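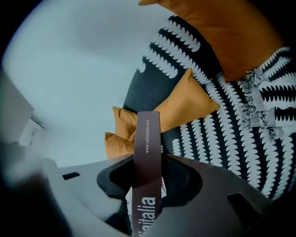 September 13, 2012

I have sewn curtains for every room in this house now except the bathroom, and the bathroom has a window the size of a paperback, so I'm calling it done!

Some of you have been reading since the first pair (the mustard ones, the less said the better) and you've watched me go from somebody who hemmed with iron-on tape to somebody who has opinions on header tape. I have a lot of opinions on header tape. I've been saving them up all summer, and since three of you wrote to ask how I went about the bedroom set, I'm going to put everything into one long post and then I can point people to it.

**Measuring**

Put the rod up first. I know it seems backward when you haven't got anything to hang on it, but every number you need comes off the rod. Where the top of the curtain sits, how far down to the floor, how wide the stretch you want to cover. I measured the living room window from the frame, bought my fabric, then decided to mount the rod higher because it makes the ceiling look taller (it does, it really does, do this), and then I was short by the width of my hand on every panel. I added a band of plain cotton along the bottom and people think I meant it.

Measure the drop in three places, left, middle and right. My floors slope. I had lived here for years without knowing it, and then I hung a perfectly straight curtain in the dining room and there it was, touching the floor on one side and showing daylight on the other. In the bedroom the drop came to 217 centimeters on the left. I say centimeters because my tape measure has inches on one side and they've worn off. I've come around to it, though! No fractions. I do all my sewing in centimeters now and only switch back at the fabric counter, with a calculator.

Then add your hem and your heading. I like a deep bottom hem, folded over twice. Skimpy hems make even lovely fabric hang like a dish towel.

**How much fabric**

The books say to multiply the width of the window by 2 and you'll have enough fullness. For most cottons I think that's right. For a sheer I'd go higher, and for a heavy print I'd go lower, because when a big print is bunched up you lose it in the folds and all that money you spent on the pattern goes to feed the shadows. Try it in the shop. Take the end of the bolt, pinch it into folds the way it would hang, and step back. The people who work there have seen it before and they don't mind a bit.

Pattern repeats! This is where I lost a whole weekend. If your fabric has a motif that comes around every so often, each panel has to start at the same point in the motif or the two sides of the window won't match when they're closed. So you round every cut length up to the next full repeat. The fabric I bought had a repeat of 61 centimeters, and I ended up with a stack of leftover strips that was honestly a pleasure, because they turned into two pillow covers and the lining of a tote bag. But put it in your budget before you go. I did not, and I stood at the cutting counter doing sums on the back of a receipt with a line forming behind me.

**Where I shop**

For basics I go to Najjar, over by the old train depot. It's a narrow store with bolts stacked up to the ceiling on both sides, and the home fabrics are all the way at the back, past the bridal satin. Their cotton duck is wonderful. It washes well, it presses flat, it takes a crease and keeps it. The remnant bin is by the register and gets refilled in the mornings, so go early.

For lining I order from Aretel. They have a plain ivory and a plain white and a blackout, and the blackout is the soft kind that doesn't crackle when you draw it. Shipping is slow. I've had it take over 7 days, and I've learned to order the lining before I've even picked the face fabric, which is a funny way to decorate but it gets you there.

I've tried one length from Losodton as well, a linen blend, and I want to like it more than I do. The color is gorgeous, a sort of wet slate. It grew, though. I hung it in the hallway in spring and by July it was puddling on the floor. Linen will do that, and if I'd let it hang for a week before I hemmed it I would have been fine. So hang your linens first, everyone. Clip them up with the bottom raw, live with it looking silly, and hem when it's finished stretching.

**Prewashing**

Yes. Always. Wash it the way you'll wash it later, dry it the way you'll dry it later, and iron it before you cut. Zigzag the raw ends first or you'll be pulling a bird's nest of threads out of the machine. Some people skip this for curtains because curtains hardly get washed. I have two cats and a fireplace. Mine get washed.

The lining goes in too, separately. If you prewash only the face fabric, the lining will shrink the first time the finished curtain is laundered and the whole thing will pull up and pucker along the sides. I've seen it on a pair I gave as a wedding present, and I had to go over and eat a very nice dinner next to them.

**Cutting**

You need a big flat surface and you need a straight line to start from. Don't trust the cut end from the shop. Pull a thread across the width if the weave will let you, and cut along the gap it leaves. It's slow and fussy and I love it. With a printed fabric, check whether the print runs true to the weave, since sometimes it doesn't, and when they disagree you follow the print. Your eye will see a crooked row of flowers from across the room. It won't ever see a crooked grain.

I cut on the floor with the rug rolled up and a podcast going. My knees have asked me to look into a folding table.

**Sewing**

The sewing itself is the easy part, and I wish somebody had told me that sooner. It's all straight lines! If you can drive down a road you can sew a curtain. Side hems first, then bottom hem, then the heading, and that order matters because the bottom hem covers the ends of the side hems and everything looks tidy from the street.

A few things I do now that I didn't do at first:

- A fresh needle for each pair. Duck and blackout lining both dull a needle fast, and a dull one skips.
- A longer stitch than you'd use for clothes. Short stitches pucker on a long seam.
- Drapery weights in the bottom corners. I sew them into little scraps of lining so they don't rust onto the fabric.
- Press every fold before it goes near the machine. I used to pin instead, hundreds of pins, and then I'd sew over them and swear.

The bottom hem on a lined curtain is separate from the lining hem. The lining should stop a little above, and hang loose, so that the two layers can move on their own. Sew them together and they'll fight.

**Header tape, finally**

There are three kinds you'll run into at most shops. Pencil pleat is the one with the cords you pull up, and it's forgiving, because if your measurements were off you can just gather more or less. I put it on the guest room set and it was done in an afternoon. Then there's the kind that takes hooks for pinch pleats, which looks so elegant, and which took me four tries to space evenly. And there's grommet tape, where you cut holes and snap rings in. I was scared of the holes. The holes are fine! You do need an even number of them so both edges turn toward the wall, and I would like that stamped on the packet in red letters.

My favorite is a Plovivby tape I found by accident in a bargain basket. It's a narrow pencil pleat with three rows of hook pockets, so you can raise or drop the whole curtain after it's up. With my floors, that's a gift. I bought every roll they had. I'm down to the last one and a half and I'm starting to get nervous, so if you see it anywhere, please leave a comment and tell me where.

Knot the cords at one end, pull from the other, and do NOT cut the extra cord off. Wind it up and tuck it behind. You'll want to pull the thing flat again when it's time to wash it, and if you've trimmed the cord you'll be picking out the whole tape with a seam ripper like I did, in front of the TV, through an entire movie.

**Hanging**

Iron them one last time and carry them to the window over your arm. Hang them, then dress them, by which I mean fold them into neat pleats by hand from top to bottom and tie them loosely with strips of scrap fabric. Leave them tied for a couple of days. They'll learn. When you take the ties off they fall in these beautiful soft columns and you'll walk past just to look at them. I've been finding reasons to go upstairs.

Next up is a Roman shade for the kitchen door, which I've never tried and which has rings and cords and a little wooden bar and I can't wait. I'd like to have it up by November, before the draft comes in under there. If anyone has a method for keeping the cords from tangling, I'm all ears. I've read two different ways of threading them and they contradict each other completely.

Also a few people asked about the mustard curtains. They're in the garage, over the paint shelves. They look pretty good in there.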